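July 2025, small parts bench

Started before the others came in, so the room was quiet and I could spread out. The job is the same one I keep postponing since March: to put the small hardware into boxes that a person can find again. Sepehr Nazari asked me two times this month where the M3 set screws are, and both times I had to open every drawer to answer him.

What we have at the moment is three systems on top of each other. The oldest is the Safavi drawers, with labels in pencil. Then somebody bought the Stadari bins, which are good for big things like clamps and cable glands, but small screws go under the inserts and stay there. And then there are the paper bags from the Firnorex order, which were never unpacked properly. Each bag has a part number and no size. I had to measure the first screw from each bag with the caliper to know what it is.

I decided the following, and I write it down so that we don't discuss it again in autumn:

- Everything shorter than 20 mm goes into the flat boxes with compartments.
- One box is one thread size. Length goes from left to right, shortest on the left.
- Washers and nuts are in the same box as their screws, last compartments.
- Anything rusty or with a damaged head goes to scrap. We don't keep it "for tests".

About the last point Sepehr does not agree. He says a damaged screw is still good for holding a cover during a trial. I understand him, but then the damaged ones always come back into the good ones. We agreed on one jar with a red lid, next to the vise, and when the jar is full it is emptied without looking.

Counting. I weighed the screws on the small scale and divided, only the doubtful bags I counted by hand. Results for the inventory sheet:

| Item | Quantity | Where from |
|---|---|---|
| M3 x 8 pan head | 1252 | Firnorex bags |
| M3 x 12 pan head | 1016 | Firnorex bags, Safavi drawer 4 |
| M3 set screws | 241 | mixed |
| M3 nuts | 200 | new pack, not opened |

The 241 set screws are with two kinds of tip together, flat and cup. I did not separate them. It should be done with a magnifier and good light, and my eyes were already tired at that point.

The scale gave me some trouble. It drifts when the window is open, so I closed the window and let it rest after each tare. If you repeat the weighing, please use ten screws as the reference and not one. With one screw the error is too large, I tried it with the M3 x 8 and the total was wrong by almost a full compartment.

Table: I took everything off and wiped it with alcohol on a cloth. The gray smudges in the middle became lighter but they do not go away. I think they are from graphite or from rubber feet, they behave like both. I don't want to use anything with abrasive on the white surface because the matte finish will be gone and then every small screw makes a reflection. Now it is easy to see a black screw on the white, and it is the main reason I like to sort here and not at the long bench. The zinc ones are more difficult.

Boxes: I tested one of the smoky plastic ones against the fully clear ones from Hodatis. The clear ones are nicer to look through when they are stacked, but the lid is stiff and the hinge jumps, and one time it threw half of a compartment across the table. The smoky one opens completely flat and stays there. You can still see what is inside well enough, at least against a light background. The divider in it is thin and curved, so the parts slide up along the curve when you push them with one finger.

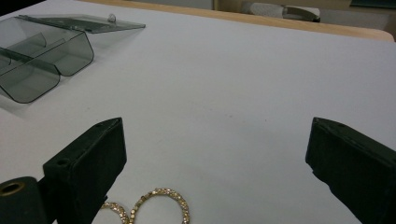 I prefer to have the box at the upper left of the table, with the lid open toward the back, so the middle stays free for pouring out and sorting. If you are left-handed you will probably want it on the other side, it does not matter. What matters is that the lid is lying flat before you pour, otherwise the parts collect at the hinge and the box does not close.

The latch is a small clear knob on the edge of the lid. Please press on the knob itself and don't bend the lid at the corner to open it. On the old boxes all the corners are cracked from this.

Labels I will do with the tape printer, size on the front and on the lid also. Pencil is not allowed anymore, also for me. The tape on hand is almost finished – I put one roll on the order list, 12 mm, black on white.

Still open:

- separate flat and cup tips
- M4 and M5, not started, the bags are on the shelf over the sink
- Safavi drawers 5 to 8, I looked inside and closed them again
- ask if we can return the stiff Hodatis boxes, two are still in the wrapping
- floor under the table, I heard at least a few nuts falling, take the magnet on the stick

Sepehr passed by when I was at the M3 x 12 and suggested to sort by head type first and only after this by thread. For the M3 it makes no difference, we have nearly only pan head. For the M5 he can be right, there we have three kinds. I will look at it when the M4 is finished and then decide.

Scale is back in the cupboard, batteries taken out and lying beside it.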